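Outdoor Platforms > Delivery and Patrol > Planning Your Purchase

Varkard Outdoor Platform - what to plan and budget before you order

The Varkard is a wheeled robot for paths and roads inside a campus, a hospital ground or a factory site. It carries parcels, tools or a sensor box between buildings. On this page we explain what you need to prepare before you ask us for a quote, and which costs are easy to forget in the first budget.

Most buyers start with the payload. We advise to start with the ground. Please walk the full route one time and write down every surface, every curb and every place where the route divides. The Varkard drives well on asphalt, concrete and flat paving. It is not made for long grass or for deep gravel, and it does not climb a full curb. If your route crosses a curb, you need a ramp or a lowered section, and this is a building cost which is not in our price.

Road without lane markings

Many internal roads have no painted lines. The Varkard does not need them for steering. It follows a recorded route and compares the camera view with fixed things beside the road, such as buildings, trunks and curb edges. You record the route by driving it with the hand controller. At a wide place with a traffic island, please record the turn from both directions, as two separate routes.

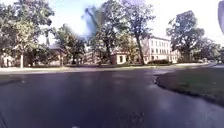 Wide asphalt without painted lines, with a grass island on the right and the curb as its border.

Surfaces with a shine need a little more care. A bright sky can reflect on smooth asphalt, and the basic camera then loses some detail in the middle distance. For such routes we offer the Gernel camera set, with a wider brightness range. It can be ordered with the robot or added later, but when added later it must be calibrated again by our technician, and this is one extra visit.

Sun, shadow and trees

Trees are the second point in every site survey. A path can be in full sun for the first part and in deep shadow some meters later. The robot slows down by itself when the brightness changes strongly, so your travel time will be longer than the simple calculation from distance and speed. Duygu Canpolat from our planning desk recommends to record the route in the morning and again in the late afternoon. The second recording is free of charge if it is made during the same visit.

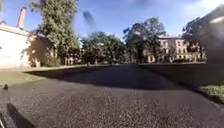 Speckled asphalt in sunshine, then a broad band of tree shadow across the path.

Please think also of the seasons. In March many trees have no leaves, and in summer the same path looks different for the cameras. You can store more than one recording for each route and change between them in the menu.

What is in the package

The standard package contains the robot, two batteries, one charging station, the hand controller and the route software for one site. The robot weighs 107 kg without load and can carry up to 53 kg. Two persons are needed to lift it from the pallet, or one person with a pallet truck and a ramp.

The charging station must stand under a roof. It needs a normal power socket and a flat floor. A network connection at the station is necessary for updates, but the robot can drive its route without it.

Costs to put in your budget

Service contract: 769 euros per month for each robot, with spare wheels and one yearly inspection included. The contract is optional in the first year.

Site survey: charged by the day, and deducted from the invoice if you order.

Ramps and curb work: by your own building department or a local company. We send a drawing with the needed slope.

Insurance: please ask your insurer early. Some of our customers waited longer for this paper than for the robot.

Training: one day for up to six persons, included with the first robot.

If you already use the Kuhlmann indoor carrier, the batteries are the same and you can share them - but the charging stations are different, so please do not plan with only one.

How to ask for a quote

Send us a site map with the route drawn by hand, and a few photos of the difficult places. Kartini Siregar at Wullon sales will answer with a first price and a proposal for the survey day.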